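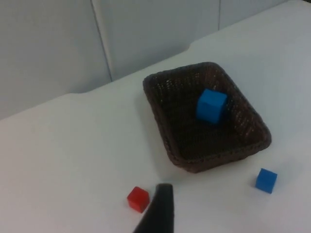 Shop > Kitchen > Bread Proofing > The Brarkau Folding Proofer

Reading time: 4 minutes

I sold bread at the Codbridge market for years before I sold a single piece of equipment, and I still think like a baker first. So when people write in asking whether they need a proofing box, my answer is usually "what's your kitchen like in January?" If it's toasty all winter, save your money and buy good flour. If your dough sits on the counter sulking until bedtime, keep reading!

The Brarkau is the proofer I use at home. It folds down flat, it lives on top of my fridge between bakes, and setting it up takes less time than weighing out the flour. You open the walls, drop in the heating plate, pour a little water in the tray, put the rack over it and close the lid. Then you pick your temperature and go do something else (I fold laundry, badly).

What I like most is how steady it is. My old trick was the oven with the light on, and that worked right up until my husband preheated the oven for a frozen pizza with two loaves inside. The Brarkau just sits there in its corner holding its number. I keep mine at 78 for sourdough and bump it up to 82 for sandwich bread or cinnamon rolls. If you're making yogurt, there's a higher setting for that too, and the jars fit fine with the rack taken out.

Now the stuff I grumble about. The cord is short. I've told Brarkau this, Donnie Halliday (he runs our packing room and handles the returns) has told them too, and the cord is still short. You'll want a spot near an outlet. Also the lid drips a bit when you lift it, so tip it back slowly or you'll get water spots on your loaf. And the water tray is small, so on an overnight proof I fill it all the way and check it before bed.

Size-wise, it takes 2 standard loaf pans side by side, or one big mixing bowl with a plate on top. A half sheet pan will not go in, please don't try, I've seen the photos you send. If you bake for a crowd and need sheet pans, look at the Seyoum cabinet instead. It's a much bigger thing and it doesn't fold, but it has real shelves, and Elvira Salazar has been running one at her bakery in Pleststead since before I opened this shop. She swears by it for croissants.

The details:

Price: $381, with shipping included
Capacity: 2 standard loaf pans or one large bowl
Controls: dial, in Fahrenheit only
In the box: proofer, heating plate, rack, water tray, booklet
Returns: 31 days, used or unused, as long as it's clean

Cleaning is easy. Unplug it, let it cool, wipe the walls with a damp cloth and wash the tray and rack in the sink. Don't put the heating plate in water. Leave the whole thing open for an hour before you fold it, or it'll smell like a gym bag the next time you want brioche. I use a splash of white vinegar on the tray when it gets chalky, and our water here is hard, so that's pretty often.

We get a new batch in June. If the button says "waitlist," put your name down and I'll email you myself when they land.

Comments

breadandbutterfly: Had mine since last winter and my rye finally rises. You're right about the cord, I ended up moving the toaster.

Marty K: Does the dial click or does it turn freely? My hands aren't great with tiny knobs.

Shop reply: It clicks, Marty, and it's a nice chunky one. You can feel each stop without looking.

oatcake_jo: Would love a version that fits a half sheet pan and still folds. I'd pay more!

Dee in the hills: We're up at 4,000 feet and everything rises too fast for me. I run it at 74 and it's perfect. Yogurt came out great too.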